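November 24, 2019

Sunday, and I have promised myself the budget gets finished before I go to bed, so of course I'm writing in here first.
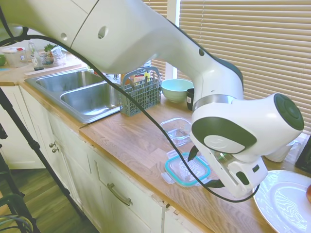
So, the money. I have one pot for next year and it has to cover the second arm, whatever goes on the end of it, spare parts, and all the boring stuff I forget every single time (cables! always cables!). Last June I wrote the whole plan on one sheet of paper and felt terribly clever, and then spent the fall finding out what I'd left off it. Shipping. Import fees. A better power strip. The clamp that fits a thick counter when every clamp in the catalog was made for a thin one. None of it costs much alone, but it added up to a hole I had to fill out of the travel money, and I did not enjoy writing that email.

This time I'm starting from the kitchen and working back to the price list. That's my big idea for the weekend. What do we need a machine to do at a sink and a counter, day after day, with bowls and cups and plates and food containers and lids? Lids are the thing. I could write a whole entry on lids. A lid lying flat on a counter is a miserable object to pick up, it's thin and it's slippery and if it's glass you can see straight through it, and so can the camera, which means the software has all kinds of opinions about where the thing is. A bowl is a friend next to that. You can grab a bowl by the rim and feel like a genius.

So the first real question is fingers. Starkine sent their quote for the new gripper and it's very pretty, nicely laid out, and the number at the bottom made me get up and make toast. They want us to take the full kit, with the case and the calibration block and a year of phone support. I don't want the case. I have nowhere to put a case! What I want is the gripper and 3 sets of spare fingertips, and I've asked them twice now to price it that way. The fingertips are what wear out. Everything else on that end of the arm can last for years if you don't slam it into the countertop (I have slammed it into the countertop).

Kivameo is cheaper, and I like the people there, they write back the same day and they don't call me "valued partner." But their gripper opens narrower, and I keep going back and forth on whether that matters. It would be fine for cups. It would be fine for utensils, maybe better than fine. I don't think it would be fine for a big container unless you come at it from the rim, and then you're planning all your work around what the hand can't do. I got stuck on this for most of Saturday. In the end I went around my own kitchen with a tape measure, opening and closing my fingers at things like a crab, and wrote down what I'd want it to be able to grip from the side. It was a longer list than I'd hoped. So I'm leaning toward Starkine, if they'll drop the case, and I'm leaning toward being very annoyed about it.

Then there's the arm itself. Do we buy a second one or don't we? I've been saying yes since June, and tonight I sat down to write the paragraph that explains why, and it took me three tries, which worries me a little. The best reason I've got is time. With one arm, everything waits on it. If a joint starts acting up, the whole kitchen project stops and I'm on the phone, and the days just go. With 2 arms you can keep working on one and fuss with the other. The next best reason is the jobs that really do want two hands, like holding a container still while a lid goes on. Try that one-handed yourself sometime, on a smooth counter. I did, at lunch, and chased the thing halfway to the stove.

The reason against is that two arms is two of everything. Two mounts, two controllers, two loops of cable to snag on whatever's nearby. And floor space! I drew the layout on graph paper, and with the tripods and a chair and a person who needs to get at the sink, it's tight. I erased the chair. Then I put the chair back, because I know perfectly well who's going to be standing there all day without it.

Oh, and I nearly forgot cable management, so I've made it its own line, in capital letters, right near the top. I priced 20 feet of the flexible sleeve and a bag of the clips. It's $208 with shipping, and I winced, and then I left it in. I'd like next year to be the year I stop fixing cable with tape.

Dishes get a line too. I had them under "misc." in the last budget and that was silly, since they're the thing we handle more than anything else. You need a good mix: clear ones and colored ones, heavy and light, things with rims, things without, some that stack and some that refuse to. Gamdale has restaurant seconds for next to nothing and I'd happily fill a cart there. The clear containers I'd rather buy new so the lids still fit properly. A lid that's gone a bit warped will drive you up the wall, and you'll blame the arm for it for days before you check. And food, too, real food, because a plate with something on it is a different job from a plate with nothing on it. I don't know what to call that in a budget. "Groceries" will get questions. I've put "consumables" and I'm hoping it slides by.

Kälin is the one I can't make up my mind about. They do the service contract, and it's either the smartest thing on the page or a complete waste, and I won't know which until something breaks. Their visit in the spring was good. They were quick, they swept up after themselves, and they showed me how to check the wrist for play so I don't have to call them about it again, which isn't how you'd act if you only wanted the callout fee. I think I'll put in for the smaller contract, the one with a yearly checkup and a discount on parts, and skip the one where they promise to come out within a day. We can live without the arm for a few days. Well, we can if there's a second arm. You see how everything on this list props up everything else? Take one out and I have to redo the whole page.

What I keep wanting to write in is slack, just a plain chunk of money with no name on it, for whatever I've forgotten. I know I've forgotten something. You aren't supposed to do that, you're supposed to call it contingency and defend it, so fine, it's contingency. I'm ready to defend it. I'll bring the June sheet along and hold it up.

It's late now and the tea's gone cold. Still to do before I send this off: ask Starkine one more time about dropping the case, ask Kivameo how wide theirs opens with the longer fingers on (I can't find it anywhere on the spec sheet), measure the gap beside the window properly, and check whether the second mount can share a counter edge with the first or needs its own stand. If it needs a stand, that's another line, and I'm going to have to take it out of the dishes.

Might do the measuring tonight, if I can find where I left the tape.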